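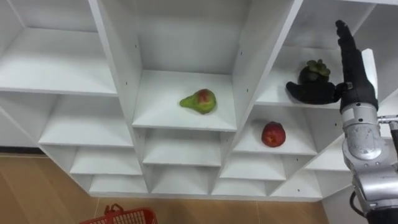

Pear and apple on the white shelves

Ticket 174: Chronograph at Clondville reads high, players being turned away
Status: open
Raised by: Caoimhe Duggan
Handled by: Jae-hoon Song, Bang support

Caoimhe Duggan wrote:
Third time asking. Since the September firmware our gate chrono adds speed to every replica we put through it. My own rifle has never gone over 100 metres a second on 0.20 g pellets and your box says 131. I sent two regulars home before I thought to check it against the old unit. Please don't tell me to change the batteries.

Jae-hoon Song wrote:
Sorry for the wait. Could you confirm the pellet weight set in the menu, and whether the unit sits in direct sun? Strong light across the sensors can upset the timing.

Caoimhe Duggan wrote:
Weight is set to 0.20. It's under a roof, in the shade, where it has been all year. I can't see how the sun would start mattering on the day of an update, but I moved it into the hut anyway. Same rifle, same pellets, 131 again. 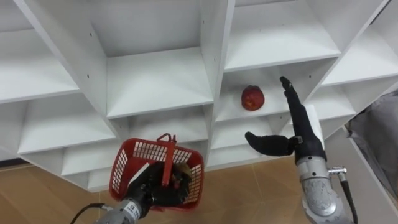
Clondville, September

Results from the test you asked for, ten shots per replica, both chronos on the same bench. The old Vakby gave 98 or 99 every time. Yours gave 131 for the first few, then one reading of 204, then back to 131. If that 204 is "normal spread", as your help page has it, I'd like to know what you would call a fault.

Jae-hoon Song wrote:
The 204 is not normal spread, agreed. It looks like a double trigger on the second sensor. Please try the following:
1. Hold Mode until the screen clears.
2. Open the Inside menu and set sensor gap to 2.
3. Fire ten shots with the hop-up off.

Caoimhe Duggan wrote:
The gap had gone back to 3. I never touched it, so I assume the update did. Now reading 99, 98, 99, with one blank. Better, but I've been told "fixed" before on this ticket and I'm not putting it back on the gate on the strength of ten shots. 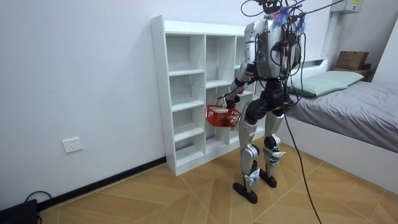
Robot at the shelving unit

Jae-hoon Song wrote:
Understood. The blank suggests the second sensor may still need cleaning. Can I close the ticket if the next batch is steady?

Caoimhe Duggan wrote:
No. Leave it open until someone explains why an update can change a setting without saying so. The Vakby stays on the gate for now.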